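Chapter 3
Reading the Road: Pacing on Long Climbs

The first time I rode the climb out of Trorton I was convinced I'd crack the record for people my age. I had new tires, I'd eaten a decent breakfast, and I went at the bottom slope like somebody was chasing me (somebody was, a kid on a borrowed bike, and he passed me before the second bend). By the reservoir I was weaving across the lane. By the top I was walking, in cleats, and you could probably hear me in the next valley.

I'm telling you this because pacing is the part of cycling that looks too simple to need a chapter. Go hard, but don't go too hard! Most riders I've coached can recite that, and then the road tips up and it all leaves their heads. So in this chapter we're going to slow the whole thing down and look at what you spend on a climb, where you spend it, and how you can tell you're running short before your legs tell you.

We'll use the Skuremari climb all the way through. It's 11 kilometers long and gains 545 meters, so it averages out at just under 5 percent, and that average will fool you. The first stretch is nearly flat. Then there's a nasty ramp through the village of Paulík, a long steady middle, and a false summit that has broken more hearts than I can list. If you can pace Skuremari, you can pace pretty much anything you'll meet in a weekend road race. 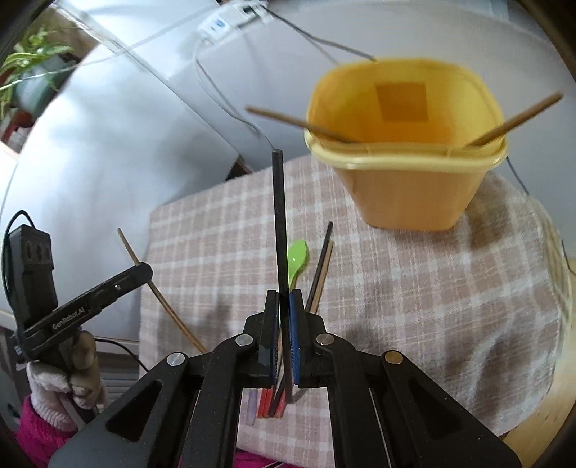

Figure 3.1 A chopstick held upright between two blue ribbed pads.

Before we get to the numbers, a word about effort. I like power meters and I own one, but I want you to start with your breathing. On the lower slopes you should be able to speak in full sentences. In the long middle you should be down to short phrases, and only on the last kilometer should you be past talking altogether. Try it on a hill you know well. If you've stopped talking a third of the way up, you started too fast, even if it felt wonderful.

Gears come next. When I rode the Wollon hill race one January I was overgeared from the start, stubborn about it, and my knees complained for weeks. We'll work out a sensible low gear for your own weight and cadence in Section 3.2, and you'll need a calculator for that bit.

Terms to look for as you read: threshold, cadence, false flat, negative split.

3.1 Where the Effort Goes

Picture two riders of the same weight on the same bike, leaving the foot of Skuremari together. One holds a steady effort the whole way. The other surges on every steep ramp and rests wherever it eases. Jot down who you think gets to the top first, and keep your answer handy, as we'll work through both rides one kilometer at a time.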